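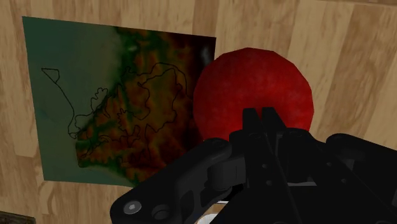
*Pick-up task in the simulator: red ball, map sheet, plank tabletop. Fingertips lined up below the center of the ball.*

# Jevo Two-Finger Gripper and Chore Pack

The Jevo is a two-finger gripper for small robot arms, and the Chore Pack is the set of simulated tasks we ship with it. Together they're our try at a question we get in nearly every email: can a machine do the boring jobs around a house or a shop yet?

Our short answer is "some of them, slowly, on a good day." The long answer is the rest of this page, and we love talking about it!

## What it can do now

Picking up a single object from an open tabletop is in good shape. Balls, blocks, mugs with a decent handle, a folded dish towel if the fold is thick — all of these work well enough that we leave them running while we eat lunch. In our last full round on the ball task, the arm made 2000 tries and finished 1806 of them with the ball in the bin. A few years ago we would have thrown a party for that number.

Sorting is coming along too. The Ndlovu planner (included, see below) handles up to 8 objects on one table and decides what to grab first. It's great fun to watch when it moves a block out of the way to reach the one behind it.

## What it can't do yet

- **Laundry.** Towels, sometimes. Fitted sheets, no. We have a folder of fitted sheet runs and they're all bad.
- **Flat things.** Paper, maps, coins, playing cards. The fingers have nothing to get hold of unless an edge sticks up.
- **Full sinks.** Wet plates stacked at odd angles are still a person's job.
- **Mixed parts bins on the shop floor.** Large bolts are fine. Small washers stuck together with oil are a mess.

If you need any of those done this year, please don't buy this for that. If you want to work on them, you'll have a wonderful time.

## Why the tasks are simple

The tabletop tasks look like toys, and people tell us so. But a ball rolls when you touch it wrong, and it'll show you a bad approach angle right away. A busy printed sheet next to it gives the vision side plenty of lines and colors to get confused by. Get those two sorted out and clearing a kitchen counter gets a lot less scary.

We've also found that a run that works in the simulator still needs tuning on a real arm — mostly grip force and how fast the fingers close. Plan on an afternoon for it.

## In the box

- Jevo gripper, black
- Mounting plate and screws
- Power and data cable, 700 mm
- Download code for the Chore Pack and Ndlovu planner

## Good to know

The pack runs on an ordinary desktop with a mid-range graphics card. Laptops work if you turn the shadows off. Task files are plain text, so you can swap the objects or the tabletop and save your own version. Owners trade theirs on the Mirnwood board, and the sock-matching one is worth a look.

Made and supported by Kostside. Page last changed 3 May 2019, when the towel task was added.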